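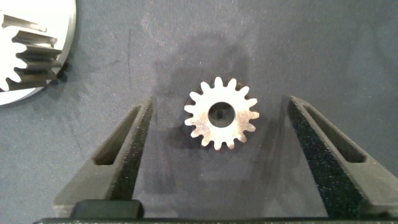
One of my gears, flat side up. Fifteen teeth, no hub on this face.

Do these little gears have a right way up?

I'm putting together a small gear set that goes on a white ring plate with short pegs. There are 3 metal spur gears and the instruction sheet got lost in a move back in February (my fault, I packed it with the cookbooks). One face looks mostly bright and the rest of it has a pale coppery tint, with a sort of speckled grain. Does the tint mean anything? And do I oil the pegs first or after? 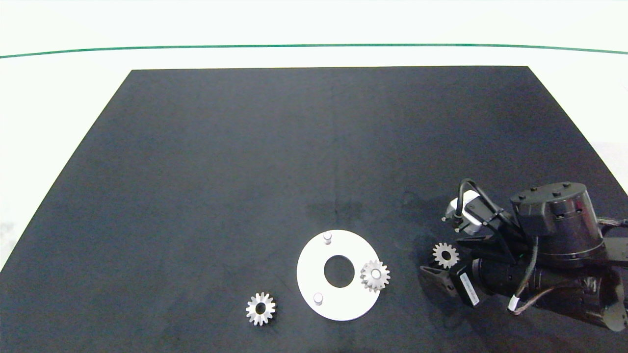
The white plate and two of the gears on my black table, one of them sitting on the plate.

Thanks in advance, I've been putting this off for ages!
Wendell Baptiste, 2026-06-05

Otis Boateng
Hi Wendell! I wouldn't read anything into the color on its own, it can be the light in the room or a bit of surface staining. Wipe it with a dry cloth and see if it changes. For which way up, set two gears next to each other on their pegs and look from the side. If the teeth line up across their full width you're good. If one rides higher, flip it and look again (mine needed flipping, took me 2 tries to notice). Then spin them by hand before you add the last one. Oil goes on the pegs first, one tiny drop each, and wipe off whatever squeezes out.

Jalline
I never oil mine and they run ok. Might be a different kit though, mine is a Famutar and the plate is square.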